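Process Heating and Finishing, Unit 6 handout
Curing powder coat: ovens, part temp, what goes wrong

Bring this to lab. Revised June 16, 2019, old copy had the wrong cure window, toss it.

Starting point

Powder cure = time at PART temperature. Not oven air temp, not the number on the controller. Everybody mixes these up on the first quiz. Supplier sheet says something like 10 min at 400°F, they mean metal temp. Clock starts when the metal gets there.

So total oven time = bring-up time + cure time. Thin sheet comes up fast. Thick castings, slow. Mixed loads are a headache: either the thin stuff overbakes or the thick stuff is under. Run separate loads if you can.

What happens in the oven, in order
- powder melts, starts to flow
- flows out, levels (orange peel gets decided here, mostly)
- gels, flow stops
- crosslinks, film gets its hardness and chemical resistance

Ramp too slow and some powders gel before they level. Gloss and texture both shift. Too fast on a porous casting and trapped gas comes up through the film, pinholes. Fix for porous parts is to preheat (outgas) before coating, at or a little over cure temp, then let it cool enough to handle before spraying.

Oven types

Convection. Gas or electric, fan moves hot air. Forgiving on shape, air gets into most corners. Slow bring-up. Air speed matters, too high near the entrance and you blow unmelted powder off the part. Seen it on the Pallden line, powder all over the floor of the zone and everyone blaming the guns.

Infrared. Line of sight. Very quick on flat panels. Bad in recesses and behind flanges, anything the emitter cant see has to heat by conduction. Emitter wavelength matters, and so does color if you are heating the coating itself. Dark absorbs more.

Combination. Short IR zone up front to gel the powder, convection after. Solves the blow-off problem. Masen case study in the reader is this setup, read it before lab, esp. the part on zone lengths.

Conveyor math

Dwell time = heated length / line speed. Thats it.

Worked problem: oven has 80 ft of heated length. Need 20 min total in the heat. Line speed = 80 / 20 = 4 ft/min.

Now the customer wants it twice as fast. 8 ft/min gives 10 min dwell. Options are a longer oven, a lower bake powder, or an IR booster to cut bring-up. Turning up the setpoint is the option people pick. Sometimes ok, check the overbake limit on the sheet first. Whites and clears yellow before anything else does.

Use heated length only. Vestibules and air curtains dont count. I take off points for this.

Profiling the oven

Data logger rides through with the part. Thermocouples clamped or magnet mounted, clean bare metal under the tip if you can get it. For lab we use the Gavix logger, insulated box, let it cool completely before the next run or it will shut off on you halfway and you lose the trace.

Where to put probes:
- thickest section of the part
- thinnest section
- top of rack and bottom of rack
- one in free air, near the part but not touching
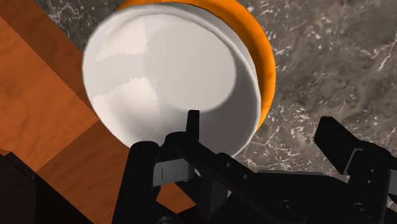

Plot all the traces on one graph. Draw a line at the cure temp. Read the minutes above the line for each probe. The worst probe is what you report, don't average them. Average hides the cold corner every time.

If top and bottom of the rack are far apart, look at dampers and duct nozzles before touching the burner. Then fan belt. Then door seals.

Checking cure on the part

Solvent rub. Cotton swab, MEK or whatever the supplier calls for, moderate pressure, count double rubs. Look for softening and loss of gloss. A little color on the swab is usually fine, a film you can dent with a nail is not. Gloves, hood on, swabs in the metal can.

Impact and bend tests tell you more about flexibility. Under cured film cracks. So can overbaked, so you need the oven trace too.

Gloss meter: compare against the approved panel, same angle setting both times. Write the angle down.

Lab 6

Groups of 2. Each group does 2 runs, same part, different line speed. Hand in:
- both traces, labeled
- minutes above cure temp, each probe
- solvent rub result for each run
- a paragraph on which run you would ship

Reading is the Shiferaw oven manual, sections on airflow and zone control. Skip the wiring appendix, we get to that in July with burner controls. Closed toe shoes, no exceptoins, and heat gloves stay at the unload end.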